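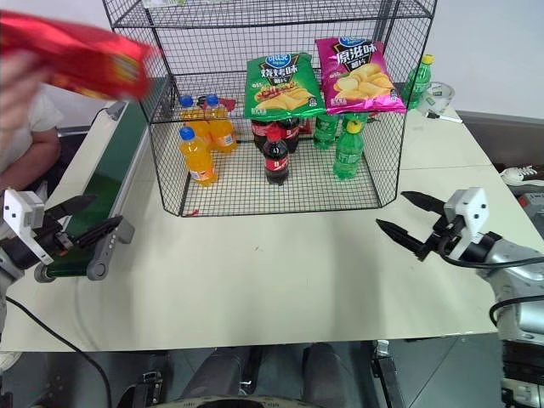 Snack Basket FAQ

I wrote up my two-level wire basket on this site back in February and I've been answering the same questions in the comments ever since, so I finally put them all on one page. If yours isn't covered, leave it at the bottom and I'll get to it (eventually!).

Which basket is it?

It's the black mesh one from Clodis, the kind with an open bottom compartment, a grid shelf over that, and a taller wire frame going up from there. I found mine at the home goods place in Stamdale. I've seen near-identical ones under other names and I can't imagine there's much difference, as long as the bottom level is tall enough for a soda bottle standing up. Take a bottle to the store with you. I'm serious, I felt silly doing it and it saved me a return trip.

Why drinks on the bottom and chips on top?

Weight, mostly. Full bottles down low keep the whole thing steady, and a bag of chips doesn't care how high up it is. I tried it the other way for one afternoon and ended up with a basket that wobbled every time somebody reached for a cola, plus a bag of crumbs.

How do you arrange the bottles?

By color, in little groups going left to right: orange soda, then cola, then the green bottles. Each kind gets its own strip running front to back, so when you take the front one there's another of the same behind it. People catch on without being told. If you mix them up, everybody lifts out three bottles to get to the one they want and puts them back wherever.

What happens to the bottle that doesn't fit?

It stands on the table next to the basket. I used to cram it in, and then the mesh bowed out and the whole row leaned. Now the extra is simply first in line for the next gap.

What are the chips in the green and pink bags?

Green is barbecue (烧烤味 on the front) and the pink one is original flavor, 原滋味. I can't read much Chinese, but I've learned those two very well! Barbecue goes faster at my house. If you're only buying one bag for a mixed crowd, though, get the original, it goes with everything.

Do you stand the bags up or lay them down?

I lay them down, faces up, and let one overlap the other a bit. Two full-size bags is plenty for that shelf. You can get a third on there, but then they slide, and the bottom one gets squashed when somebody grabs. Small stuff in little packages can go down among the bottles instead.

Doesn't everything get warm sitting out?

Yep. This is a grab-and-go basket and I treat it as a shelf. Anything I want cold stays in the refrigerator until people show up, and I keep a bowl close by for ice – or for chips, if I'm feeling civilized.

Can I carry it loaded?

I wouldn't. Mine has moved fully loaded exactly once, from the kitchen to the porch, and I could feel the frame flexing the whole way. Take the bags off, take out at least half the bottles, move it, fill it again. It takes five minutes.

Will it scratch my table?

It could. Wire feet and a white top are not a great match, especially if you drag it. I stuck Brelum felt dots on the bottom corners of mine and they've held up fine. Lift, don't slide, and you may never need them.

How do I clean it?

Warm water, dish soap and an old toothbrush for the spots where the wires cross. That's where sticky soda likes to settle, and it's miserable once it dries. Dry it right away with a towel. I don't put mine in the dishwasher, but a reader says she does and hers is still black, so make of that what you will.

Would a solid bin be better?

For loose candy, sure. I had a MacBrayne bin before this and it was sturdy, no complaints there. But I like being able to see what's low from across the room, and with mesh I can spot a missing cola without getting up. For a pantry with a door on it, I'd go back to the bin.

Last updated May 26, 2019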